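The Folding Cure

Every few years somebody decides that the way I fold my shirts is the reason I am tired. First it was rolling. Then it was filing things upright in the drawer like index cards. In December a friend mailed me a thick paperback called The Festis Fold, with a note that said only “you need this.” I have known her since college and I'm still deciding whether to be offended.

The author, Reinhold Rieger, used to fit out menswear stores and now teaches people to fold. His claim is that a garment put away flat, in a rectangle of a set width, saves the average household 127 hours a year. I looked for where that number came from. The footnote leads to an earlier edition of the same book, and the earlier edition has no footnote.

I called him. He was pleasant and talked very fast. “People think I am selling neatness,” he told me. “I am selling mornings.” I asked who had been timed, and for how long. He said the figure was conservative.

So I did what the book tells you to do, which is empty everything onto a big padded surface and start with whatever you like least. The book is firm about the padding. A bare tabletop lets the cloth slide, Rieger says, and a bed is too soft to press against. I'll give him that one. I tried a bare kitchen table first and spent most of the time chasing a T-shirt toward the toaster.

The trouble starts with anything that is not a T-shirt. The Festis method assumes two sleeves of the same weight as the body, a bit of cotton grip, and a hem that stays where you leave it. Dress shirts get a chapter. Sweaters get two. Sports jerseys get half a page, and the half page says to treat them “as a light knit.” Anyone who owns one knows how that goes. The sides want to fan out, the lettering is stiffer than the cloth it sits on, and a crease across a big number is the one thing the owner will notice.

A red basketball jersey gives you all of this at once. BULLS runs across the back in an arc, with a large 23 under it, and the trim down the side is white with red stripes. Fold it in thirds lengthwise, as the book wants, and you put a line through both digits. Fold it in half and the line goes neatly between them, but then it's too wide for the drawer. Leave it bunched up and it takes less room than either.
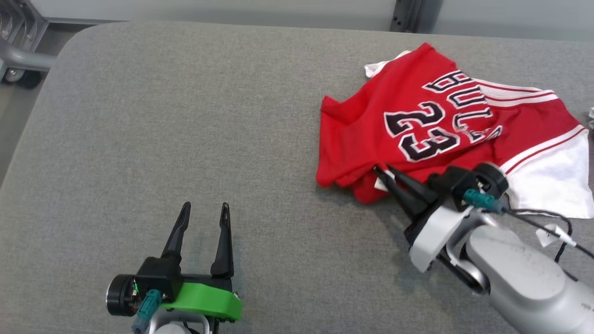

The woman who hates drawers

Sieglinde Stüber has mended and stored clothes for a living for most of her working life, lately out of two rooms above a shoe store in Ullton. She had not read the book. I described the jersey page to her over the phone and she laughed for a while.

“Hang it,” she said. “Or roll it around a towel. Why is it in a drawer?”

I said the book was mostly about drawers. She said most of these books are, and that she'd never met a fabric that cared how wide its rectangle was. What does matter, in her view, is dull: put things away clean, keep printed surfaces from pressing on each other, don't pack the shelf so tight that you have to pull. She refolds stored pieces along different lines now and then so the same crease doesn't get worked over and over. That takes her an afternoon. She did not offer a figure for the year.

The board

There is, of course, a product. The Trurnier board is a hinged plastic sheet sold by a company named Wendt, and the book mentions it on nearly every other page. You lay the shirt face down, flip the left panel, flip the right, flip the bottom, and out comes the rectangle. I used one for four weeks. With T-shirts it works very well. With the jersey it worked until I lifted it, when the whole package opened like an umbrella.

Wendt's website had 3,514 customer reviews when I last checked. I read a good number of them, and the happiest ones were by people who had owned the board for less than a week. The later ones tend to mention the closet shelf where it lives now.

My own drawer is tidier than it was. The T-shirts are in rectangles, more or less, and I've stopped buying the argument about mornings – mine are the same length as before. The jersey is on a hanger. My friend called to ask how I was getting on with the book, and I told her the chapter on padding was good.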